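Subject: Re: [flodar-owners] Gearbox noise in third, and the oil question again
Date: 2020-10-10

Hello all,

Thank you for the quick answers to my first message. I quote the most useful one below, so that those who read only the digest can follow.

> Before you take the gearbox out, please check the simple things. I had the
> same whine in third on my Flodar and it was the oil level, nothing more.
> The filler plug is on the left side and you must have the car flat on four
> stands, or the reading is wrong. If the level is good, look at the
> magnet on the drain plug. Fine grey paste is normal. Flakes are not.
>
> What oil did the last owner put in? The Melis oil is too thin for these
> boxes when they are hot, whatever the shop tells you.
>
> Also, does the noise change when you lift your foot from the throttle?

I will answer in the same order.

The level was low, but not by much. I could touch the oil with the end of my little finger when the car was flat. I drained everything and measured it, and it came to less than the handbook quantity by a small coffee cup. I do not believe this explains the noise, because I filled it correctly in August and drove 193 kilometres afterwards with the same whine from the first to the last.

The magnet had grey paste and, inside the paste, two small flakes. One is bright on one side and dull on the other, which makes me think of the surface of a bearing race more than a gear tooth. I have kept both of them in a folded piece of paper with the date on it.

About the oil, I do not know what was in there. The invoices I received with the car say only "gearbox oil" and the price. It smelled strongly of sulphur and it was almost black. I know that opinions on this list about Melis are strong, and I do not want to start that discussion again before winter.

The noise does change when I lift my foot. Under load in third it is a steady whine which rises with speed. When I lift, it becomes lower and rougher, and it disappears completely if I press the clutch and let the car roll. In fourth I hear nothing, even at the same road speed. In second there is perhaps a little, but the engine is louder there and I cannot be sure. My neighbour sat in the back with his ear near the tunnel and he says there is something in second too.

So I took the gearbox out after all. It was easier than I expected, except for the upper bolt on the starter side, which needs a long extension and a universal joint. If you have large hands, ask somebody with small ones. The clutch cover came off with no trouble and the friction plate still has plenty of material, so I will put it back. The release bearing is dry and makes a noise like sand, so it will be changed, but I am sure it is not the cause, for the noise disappeared with the pedal down and not the opposite.

With the rear cover removed I found the following:

- The input shaft bearing turns smoothly and has no play I can feel.
- The layshaft has end float. The handbook allows very little, and mine moves enough that you can hear it knock.
- The third gear teeth look even, with a thin polished band a little too near to one end.
- The selector fork for third and fourth is worn on one face only.

I think the layshaft moves under load, and third gear then meets its partner in the wrong place. If somebody has seen this polished band before, please tell me if the gears can be used again with new bearings and correct shims. I would prefer not to buy a gear pair, as Plerulska ask a price that is near to what I paid for the whole interior.

For shims, I have found two sources. Plerulska sell them one at a time, in steps which they do not write on the page — you must telephone. Grurine sell a bearing kit with a set of shims included, but a member wrote here some time ago that the snap rings in that kit were soft. Has anyone fitted a Grurine kit more recently? I would be happy to pay for their bearings and to use my old snap rings, if the old ones are not bent.

I have 29 small parts out of the box at the moment, not counting the gears and shafts, and I have put everything in the order in which it came off. 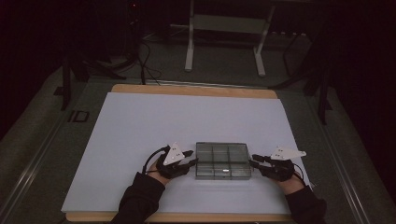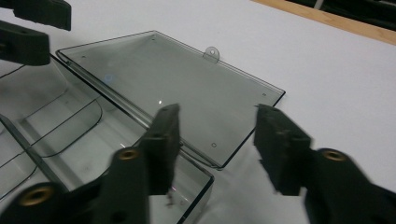
One more question, about the case joint. The handbook shows a paper gasket, but on my box there was only a line of red sealant between the two halves. If the paper gasket has a thickness, it must change the end float, and then I need to know which method the shims were chosen for. Does the early case use paper and the late case sealant? My case number is below 2000, if this helps. The surfaces are flat and I have cleaned them with a plastic scraper and finished by hand with 1000 grit paper and a little oil, only on the high places.

I will not order anything before I have an answer on the gasket, so there is no hurry. The car is under its cover and I have the bicycle.

I can also measure the fork and the sleeve groove if somebody needs the numbers for the list archive. Please say which points to measure between, as the drawing in the handbook is not clear for me.

With best regards from the garage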